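Household Robotics (chores and small jobs)

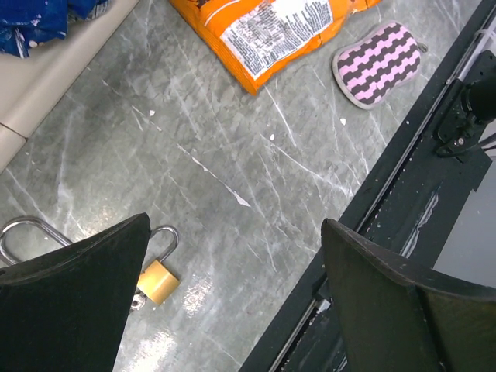 Vol. 9, p. 400

Household robotics is the branch of robotics concerned with everyday jobs such as tidying, laundry, dishes and cooking. The term is often stretched to cover light shop-floor work as well, such as sorting parts, packing orders and clearing benches, and for good reason: the two kinds of work ask for nearly the same skills. A machine that can pick a snack package off a countertop and set it in a tray has learned most of what it needs to clear a packing table.

Can machines do these chores yet? Some of them, some of the time, and the list is growing in a way that is a real pleasure to follow. Vacuuming and mowing came first, since a robot can do both without ever picking anything up. Everything that needs a hand has taken much longer.

Picking up mixed objects

The classic test is a flat surface with unlike things on it. A brass-colored padlock is small, hard and heavy for its size, and its curved shackle can swing or snag. A crinkled wrapper is nearly the opposite: it weighs little, changes shape when squeezed, and throws bright highlights that can fool a camera. A little patterned pouch falls somewhere in between. People switch from one to the next without a thought, while a machine with two fingers has to choose where to pinch, how hard, and from which side – and then choose all over again for the next object.

Surfaces matter more than newcomers expect. Gray marbled stone or a good imitation of it is full of veins and pale patches, and white chips lying on it can look a lot like part of the pattern. Glare adds bright spots that move as the camera moves. Early systems were often tested on plain, dull backgrounds, and many of them stumbled when they met an ordinary kitchen counter.

Hands and eyes

Most machines built for this work use a simple gripper with two fingers that close toward each other. Hands with more fingers exist and are wonderful to watch, but they are costly, harder to control and easier to break. Two fingers can handle a surprising share of household objects, including cups, socks, spoons, keys and most packaging.

Many designs place a small camera at the wrist, looking out past the fingertips. This gives a close view of the object right up to the grasp. The drawback is that the fingers hide part of what lies beneath them, so a ring or small metal piece may drop out of sight at the very moment it matters. A second camera farther back is the usual remedy.

The Pullbridge trials

One of the better-known comparisons was held at the Pullbridge workshop under Yolanda Goicoechea. Her group gathered 400 common objects and asked each system to clear them from a table in batches of 20. The final report lists 1089 failed grasps, sorted by cause, and it remains a delight to read for anyone who likes details. Slips on glossy film were the largest group, followed by attempts to pick up something that was only a mark on the tabletop.

The Cerer arm did best with rigid items and poorly with bags. The Bramberg arm, which had softer fingertips, showed almost the reverse. Diarmuid Ó Dubhghaill later argued that the tables had been kept too neat, and his own trials at Fahy added trays, straps and loose cables. Scores fell for every machine, but the order changed too, and two designs that had looked weak at Pullbridge did rather well among the clutter.

Present abilities

Machines can now sort familiar items into bins, load simple racks and fold towels at an unhurried pace. Opening a padlock with a key, tying a bag or peeling a stuck label is still hard, as each calls for a fine sense of touch. Speed is another gap, and a person will usually finish first.

Learning from human demonstrations has brought much of the recent progress. An operator guides the arm through a chore many times, and the machine builds its own way of doing it from the recordings. The results can be charming – an arm may nudge a wrapper toward a better spot before pinching it, just as its teacher did.

See also: Bin picking; Grippers; Service robots; Wrist cameras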